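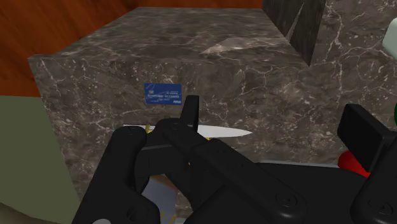

Trumon close view, Tornenero tabletop: gripper holding the knife, blue VISA card flat against the marble.

From: Bríd Ó Briain
To: bench-automation list
Subject: Re: Trumon evaluation, do we buy the Tornenero pack?

Áine Ó Briain wrote:

> Lunmont have come back with a price for Trumon with the Tornenero
> tabletop pack included. We would get 133 objects, the marble table
> and the room around it, a single-arm setup, and the wide and close
> cameras already placed. Four seats. The quote holds until the end
> of August.
>
> I watched their demo with the Nic Giolla group and I thought it
> looked very good. The stone alone is better than anything we have
> built ourselves, and I am tired of testing grasps on gray cubes.
> They say a policy trained on the pack "carries over to the real
> bench with light tuning."
>
> My feeling is that we take it. Can whoever has had a seat on the
> trial say yes or no before I answer them?
>
> Áine

I've had a seat, so I'll go first. My answer is no at this price, and maybe at a lower one.

I agree about the looks. The marble is lovely. The knife blade reads as a blade, the card has its fine print on it, and the highlights sit where you'd expect them. If we were buying a tool to make figures for talks I would sign today. We said we wanted something to test grasping and placing on a crowded table, and for that I care much less about the veins in the stone.

Look at the card in the close view. It is flat on the front face of the block, a vertical face, with nothing I can find holding it there. I asked Lunmont whether objects can be pinned to surfaces in the scene file, and if so which ones are. The reply was that "static and dynamic props are both supported." I knew that. What I need is a list, per object, of what is fixed and what can move, along with mass and friction. The documentation I was sent gives mass for some objects and friction for none. If I can't tell whether a card is free to fall, I can't tell what a pass means when the arm goes past it.

The same goes for the knife. In that view the fingers cover most of the yellow handle, which makes it hard to judge the grip by eye, so I went looking for a contact log. There is one. It records that contact exists between two bodies. It doesn't give force or where on the finger the contact is. For cups that may do. For a thin handle it's the part I'd want most.

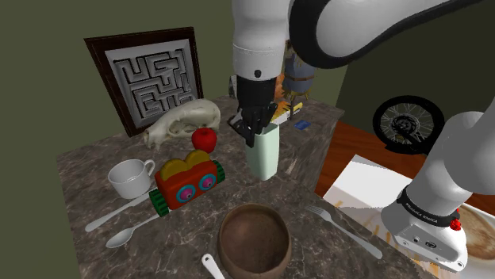 Trumon wide view, same tabletop, gripper closed on the mint-green cup.

Now the wide view, where I have more good things to say. The clutter is decent. You get cutlery lying at different angles, a wooden bowl, a white cup with a handle, a toy with treads, an apple, a skull, and smaller things toward the far edge partly behind the wrist. That is closer to a bad day on our bench than anything in our own test set. The arm model is a Franka Emika, name on the ring and all, and I had no trouble with the way it moves.

But look at what is being picked up. A tall plain cylinder near the middle of the table, with room on both sides for the fingers. Most of the tasks I ran from the bundled set were like that. The fork, the spoon and the table knife are flat on the stone, which is where our real gripper has its worst time, and I found 3 bundled tasks that ask for a flat item at all. You can write more yourself, and I did write one for the spoon. It took me an afternoon, most of it spent guessing at names in the config file.

I also tried changing the table. Tornenero is sold as one pack, and the dark brown marble is the only top in it. There's a setting for light direction and one for brightness. Everything we own has a pale, dull surface. I don't want to train a cup detector on dark shiny stone and then find out what it thinks of our bench. Lunmont say other tops are "on the roadmap," with no month attached.

As for "carries over with light tuning" – I asked for the numbers. What I got was a video. I asked which gripper, which objects, how many trials and what counted as a success, and was told this would be covered in onboarding, meaning after we pay. Áine, if Nic Giolla were shown anything firmer than that, please forward it and I'll read it properly.

Things I'd accept as a reason to change my mind:

a table of mass and friction for all 133 objects, even a rough one, as long as it says where each value came from

a flag in the scene file that says fixed or free

contact force in the log

one plain pale tabletop

a written account of a single real bench test, good or bad

None of that strikes me as a lot to ask from a product at this price, and a couple of those they must have already, unless the physics engine is running on air.

If people still want it for the clutter, there is a cheaper way to go. Lunmont will rent a single seat for 6 months. They didn't mention it in the quote, but it is on their price page, under the academic heading, and I checked that we qualify. One seat is enough for me and whoever wants to sit next to me. We could export the object layouts, rebuild the ugly ones on the real bench, and see if the two agree on anything. I would want the export terms read first. The trial license says layouts can be used "for internal evaluation" and I don't know if a physical rebuild counts.

One practical note for anyone else on the trial: start the close camera before you load the scene. If you do it the other way round it comes up pointing at the wall, and the reset button doesn't fix it. I lost most of a morning to that. I've reported it and have a ticket number, no answer yet.

My spoon task is in the shared folder, under trial/tornenero. Please run it with your own settings before you tell me it's unfair. I'd also like somebody to try the toy, because I never got a grasp on it that I believed.

Áine, could you hold off on answering them until two more of us have written?

Bríd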